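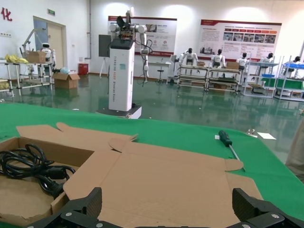
What changes for households under the new cardboard rules in Ralladport?

Boxes must be opened out flat before collection, and anything that isn't paper or cardboard has to be taken out first.

Sep 29, 2020

Ralladport will stop accepting unflattened cardboard in its curbside recycling service from the first collection in November, the city's public works department said. The rule applies to all single-family homes and to apartment buildings with fewer than 50 units. Larger buildings are served under separate contracts and will receive their own notice.

Under the current service, residents may place boxes in the blue cart in any condition, provided the lid closes. The department said whole boxes take up cart and truck space without adding much weight, which forces trucks to return to the Vudwood transfer station before their routes are complete. Each extra return adds 4 miles to a route on the north side of the city and more on the south side, where the roads to the station are less direct.

Cardboard must be flat and must fit inside the cart. Pieces too large for the cart may be cut down or folded once and tied in a bundle with string. Bundles may not weigh more than 50 pounds and should be set beside the cart with the printed side down. Plastic strapping is not accepted as a tie. Paper tape, staples and shipping labels may be left on the box. Foam inserts, plastic film, air pillows and cords must be removed.

Cords are a particular concern at Vudwood, where sorting is done on a line of rotating discs. Cables, hoses and string lights wrap around the shafts between the discs, and the line must be shut down and locked out before they can be cut away. The department logged 200 such stoppages in the last fiscal year. Tied bundles are handled separately and opened before they reach the discs, so the string used on them does not cause the same problem.

Cords and small electronics can be dropped off free of charge at the Jardine Street depot during regular hours. The depot accepts power cables, chargers, adapters and extension cords of any length. It does not accept loose lithium batteries, which go to the household hazardous waste counter at the same address.

Waxed cardboard, such as the kind used for produce and frozen seafood, remains excluded from the blue cart. Pizza boxes are accepted if the lining and food are removed. Wet cardboard is accepted in the cart but not in bundles, which tend to come apart when lifted.

Crews will leave a yellow tag on carts that do not meet the rule during the first 4 weeks and will empty them as usual. After that period, a tagged cart will be left at the curb until the next scheduled collection. No fines are planned. A household may request a second blue cart at no added cost if flattened cardboard still does not fit.

The rule was tested over the summer in Driradgate, a neighborhood of 2,000 households. The department said trucks there completed their routes with one return to the station on most collection days, compared with two before the test. Stoppages caused by cords could not be measured by neighborhood, as loads are mixed at Vudwood before sorting.

Printed instructions will be mailed with the next water bill. Collection days and cart placement rules are unchanged, and carts should still be at the curb by 6 a.m.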